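# Unpack over a bin, and keep the bag

Most advice on unpacking small goods concerns the knife. My argument is about the surface. A bare table is a poor place to open a parcel, and a shallow open bin set to one side of it corrects most of the faults.

Parts roll. Inner bags get swept up with the waste and go out with it. At Figueroa we once spent the better part of a Saturday searching the recycling for a bracket that had left the bench inside its own wrapper. Thitima Chantharasri, who ran goods-in at the time, put a bin at every station afterwards and I have not worked without one since.
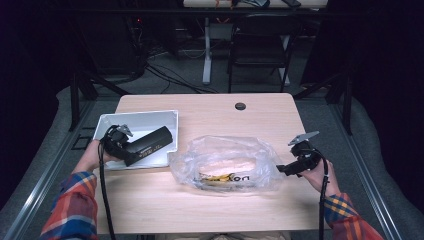 **Fandow, April**

A white bin has one advantage over a grey or black one: dark goods show up against the floor of it. The long black item lying on a slant across the bin is easy to find at a glance, and so is the clear bag beside it on the wood-grain top, which would be harder to pick out in a crowded tray. I would keep the two apart in this way as a rule. Goods go to the bin. Film stays on the table until the contents are checked against the slip.

Leopoldo Ayala objects that a bin costs table space, and on a narrow bench he is right. A 900 mm top takes one bin and leaves enough room to work. It will not take two. His other objection, that long items overhang the rim, carries less weight. An item resting on the rim is still easier to find than one under a pile of film.

The bag should be flattened and checked by hand before it is thrown out. Clear film hides clear parts, washers and desiccant especially. The check takes seven seconds if the bag is small, and I have never regretted the time.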